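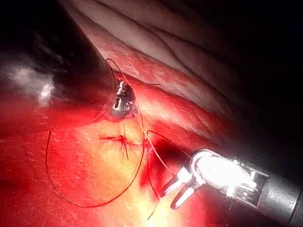
Brillirton Photo Scanner: a review, by way of a box of royal visits

Posted Tuesday, May 14, 2019 by Manikandan Kotian

Our local history group has owned a scanner since the days when scanners weighed as much as a small pig. It made a noise like a drawer of cutlery being pushed downstairs, and in March it stopped making even that. So we bought the Brillirton, which cost £499 and came in a box nearly large enough to hold the old one.

I have now put 945 prints and 206 slides through it, and feel entitled to an opinion.

The prints came from Povilas Kazlauskienė, who used to run the camera shop on Dzene Street and kept copies of anything with a crowd in it. There are carnival queens, a factory opening, two mayors who loathed each other and were always made to share a bench, and a great many pictures of the afternoon a minor duke came to look at the new swimming baths. The town waited four hours. He stayed eleven minutes, according to the paper, and Povilas seems to have photographed all of them, mostly from behind a policeman.

Setting up

You plug it in, you install the software from the website, and the software then asks you to register. Then it asks again. I registered three times under slightly different spellings of my name and now get three newsletters.

After that, things improve. The lid is light and lifts right off, so an album can go in without being taken apart. The glass is a bit larger than A4, which sounds generous until you meet your first school photograph – the long, rolled-up kind with the whole school on it. Those have to be done in sections and stitched together afterwards. The stitching mostly works. On the 1961 one it gave a prefect an extra elbow, and I did that join by hand.

Prints

Very good, on the whole. Black and white prints come out with more in the shadows than I could see by eye, and I can now read the shop signs behind the duke. One of them says Woraner's, a draper's that two of our members had sworn was on the other side of the road. They have stopped speaking about it, though not, I gather, thinking about it.

Colour is less certain. There is a button called Revive, meant for faded prints from the seventies. Pressed once, it turns orange people into pink people. Pressed twice, it gives everyone sunburn and makes the grass look expensive. I'd leave it alone and do the colour afterwards in whatever program you already have.

The dust removal is excellent on plain skies and should be switched off for anything with bunting. It took the flags for fluff and tidied away half the High Street.

Slides

The slide holder takes four at a time and is made of a plastic that feels as though it came free with something. One of the clips went in the second week. At full quality each slide takes long enough to make tea, and by the end of a tray you have had too much tea. The results are sharp in the middle and a touch soft at the corners, which I noticed mainly in the lettering on banners.

If most of what you have is slides, look at the Fanex instead. I borrowed one for a weekend. It does nothing but slides and negatives, does them faster, and has a holder you could drop. It is useless for prints, and it hums.

Naming the files

My real complaint. The Brillirton calls everything Scan and a number, and if you unplug it overnight it starts again from one. I lost an evening to two different pictures called Scan0014, one of the duchess opening a fête and the other of a prize marrow. You can set a prefix, but the option is under Sound, for reasons best known to the people who drew up the menus.

The whole collection runs to 2,834 items, so I shall be at this until the autumn at least. Captions are still wanted for the swimming baths set. If you were there, or your mother was, and you recognise the boy on the lamp post, please leave a comment below or catch me at the library on a Thursday morning.

Prints: four out of five. Slides: two and a half. Menus: I'd sooner not say.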